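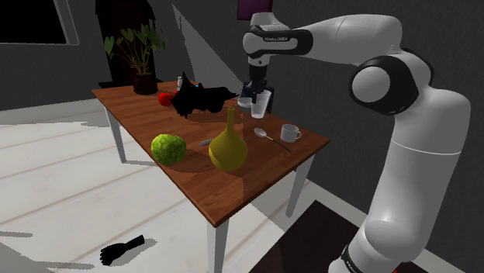
6 min read

Every robotics group has a table. Ours has a cabbage on it.

The table lives inside a simulator, and so does the arm, and so does the drinking glass that spent most of this fall being picked up, moved over and put down again. Triin Dambrauskienė built the first version in a weekend. The rest of us have been adding groceries to it ever since. It now holds a vase, a spoon, a mug, an apple, a potted plant and some other things, and it has become the place where ideas at the Todordale lab go to be embarrassed before they can be embarrassed on real hardware, at real hardware prices.

The idea under test is one we call Drostier. The name came from Margus Butkienė, who won't explain it. The method is easier to account for. When you teach an arm to move things by showing it lots of recorded moves, it gets good at the object you asked for and stays blissfully ignorant of everything else on the table. Tell it to fetch the mug and it will fetch the mug, by way of the vase. The usual fix is to punish contact: every time the arm touches something it wasn't sent for, the training score drops. This works, in the sense that the arm learns fear. It hovers. It takes long scenic routes across open air. In one memorable run it declined to go near the table at all, and scored rather well for it.

Drostier tries to put the caution in the right places. Before each move, the planner asks a small side model how bad it would be to nudge each thing nearby. A tall vase with a narrow neck is bad. A cabbage is fine; you could shove a cabbage all afternoon. The arm then spends its care accordingly, swinging wide of the vase and brushing past the produce without a second thought. The penalty for contact gets scaled by that guess, and nothing else about the training changes. Margus would like it noted that the whole thing adds very little code, and he has now had it noted.

The side model learned its opinions by knocking things over. We let a simulated finger push each object in the library from 12 directions, at several heights, and wrote down how far it traveled and whether it ended up on its side. It's the least dignified data set any of us has worked on. It was also cheap, and it could run overnight while the people who wrote it were asleep.

For the test itself we used the glass. A clear glass is a nasty customer for a camera, real or rendered, because most of what you see when you look at it is whatever happens to be behind it. It also tips. The arm has to lift it, carry it past its neighbors and set it down on a marked spot, upright, with everything else on the table still standing. We drew up 70 layouts. Some were roomy. Some were the sort of arrangement you find in a shared kitchen the morning after somebody's birthday.

Now the numbers. With the plain contact penalty, the arm failed 18 of the 70 layouts. With Drostier it failed 5. We counted a failure as anything that ended with the glass down, the wrong thing down, or the arm still thinking when the clock ran out. That last group is where most of the gain came from. The old version didn't break much. It just couldn't bring itself to commit, and would sit in front of a crowded corner until time was called, like a driver waiting to merge.

The 5 that were left are more interesting, so naturally they've taken up most of our meetings since. Two involved the spoon. The side model has decided that spoons are harmless, on the reasonable grounds that a spoon lying on a table can't fall over. What it never met in training was a spoon being pushed into something else that can. Each object was tested alone, so the model has no notion of a chain of events. It thinks of a table as a set of strangers. Triin pointed out this flaw in the second planning meeting, in writing, and has been very gracious about not forwarding that email again.

Two more were plain grasping mistakes, where the fingers closed a bit high and the glass slid. Drostier has nothing to say about those and we won't pretend otherwise. The fifth failure was the plant. Its leaves spread out well past its pot, and the planner treats each object as a solid lump about which it holds a single opinion. The pot is heavy and steady, so the opinion was relaxed, and the arm sailed right through the foliage. In the simulator this costs nothing. In an office, somebody waters that plant.

A reader of the last newsletter wrote in to ask why we bother with a rendered room when the arm only cares about the tabletop. Fair question. The walls, the window and the floorboards are there so the camera has something to be confused by. When we trained against a blank gray backdrop, the arm did beautifully until the backdrop changed, at which point it behaved as if it had been moved to another planet. We shuffle the furniture, the colors and the light between runs now. The color schemes are picked at random and should not be taken as decorating advice.

The other question we get is whether any of this holds up on a physical arm. We've done a first pass, and it's too early to put a number on it. The broad pattern looks the same: fewer long pauses, more direct paths, a bit of casual shoving of things that can take it. What doesn't carry over well is the side model's sense of weight. In simulation every mug is empty. People, on the whole, leave things in mugs. We learned this with Margus's tea, and the method section of the paper will contain a sentence on liquids that is longer than it was going to be.

Our partners at Ondix have asked for a version that can be corrected by hand, so that a person setting up a work cell can mark one object as precious and have the arm believe it. That turned out to be the easiest request of the year. The caution score is a single value per object, and you can overwrite it. The harder part is the screen where you do the overwriting. Our current one is a text file. Ondix has been polite about the text file.

What comes next is pairs. We're rerunning the pushing tests with two objects at a time, close together, so the side model can learn that a harmless thing may be parked against a delicate one. The number of combinations gets silly fast, and we're trying to work out which ones can be skipped without skipping the spoon again. Triin is also splitting tall or spreading objects into parts, so that a plant can be a sturdy pot with touchy leaves. Both changes should be in by December, if the cluster behaves and if we can stop adding things to the table.

The layouts, the push data and the training code will go up on the lab page with the paper. If you run Drostier on a table of your own, please send us the failures, especially the ones with cutlery. Write to Triin for the code and to Margus for the name, though you'll only get an answer about the code.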